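Workshop tips: before you pay for another gripper

Every gripper looks good in the sales clip. The Kivix people told us theirs would pick "anything in the bin," and I've heard that line from two other sellers. Some habits that have saved me money at the Camcombe shop:

Test with your own junk. Sample blocks prove very little. Put in something round, something floppy and something with an awkward point, and let them lie against the walls, where fingers have the least room.

Clamp the bin to the table. If it can creep, you'll end up blaming the camera for it.

Dress the cables before you compare anything. Leave a loop at the wrist, tie it, then turn the wrist by hand through its full travel at low power. Watch the air hoses too. They love to hang in front of the fingers. 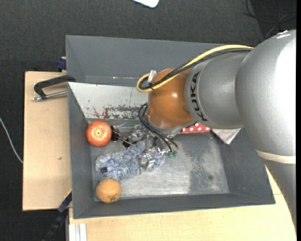
Fabric deserves its own tally. A two-finger gripper that does fine on fruit can fumble a fuzzy cloth all afternoon, and a combined score hides that. Volker Seidel ran 413 picks for us in March and logged 42 misses. That sounded decent until he split the misses by item, and nearly all were cloth.

Don't trust a shiny bin floor. Glare fools depth cameras. Try a sheet of matte paper before you let anyone sell you a better camera.

Change one thing at a time. New fingers and a new controller on the same morning will tell you nothing about either.

As for the Hauksdóttir controller, Signe Norðdahl swears by it. I've seen no difference I could measure, and I'd want a month's loan before signing for one.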